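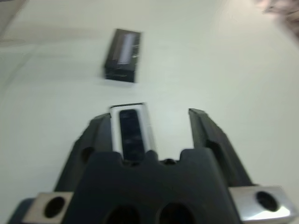 Small black box on a white tabletop.

Kuvdale Stage Monitoring Receiver

Reading time: 2 minutes

The Kuvdale is a wireless in-ear monitoring receiver for singers, touring bands and theatre companies. It is supplied by Mustcombe Audio for purchase or for hire, and is suited to halls, clubs and outdoor stages of moderate size.

Performers wear the receiver on a belt or in a costume pocket and hear their own mix through earphones. The sound engineer sets the mix at the desk. Volume is adjusted by the wearer with a recessed dial, which can be locked before a performance.

Specifications

Channels: 17, selectable
Weight: 776 grams, complete kit with transmitter
Battery life: around 5 hours of continuous use
Earphone outputs: 2
Warranty: two years, parts and labour

Included in the kit

One receiver, one rack transmitter, a charging cradle, a belt clip and a printed guide. Earphones are sold separately. Performers who already own moulded earphones may use them with the Kuvdale, provided they have a standard stereo plug.

Hire conditions

Hire is charged by the day or by the week. Equipment collected on a Friday may be returned by 10 am on Monday at the single-day rate. A deposit is payable at the time of booking and is refunded once the equipment has been inspected. Customers travelling interstate should tell us where the kit will be used so that the correct frequency range can be supplied.

Bookings for August are now open. Festival organisers requiring more than one kit are asked to contact Oluf Lauritsen in the hire department, who will confirm availability in writing. Technical enquiries, including questions about use alongside existing wireless microphones, should be directed to Houshang Akbari.

Care

Wipe the receiver with a dry cloth after each performance. Do not use spray cleaners. Remove the battery if the unit is to be stored for longer than a month. Repairs must be carried out by our workshop, as opening the case will void the warranty.

Related items

Hilis Vocal Microphone
Hilis Windshield, grey
Sharifi Rack Case
Sharifi Cable Set, stage length
Kuvdale Spare Battery

Mustcombe Audio | Contact us | Terms of hire | All rights reserved | Back to top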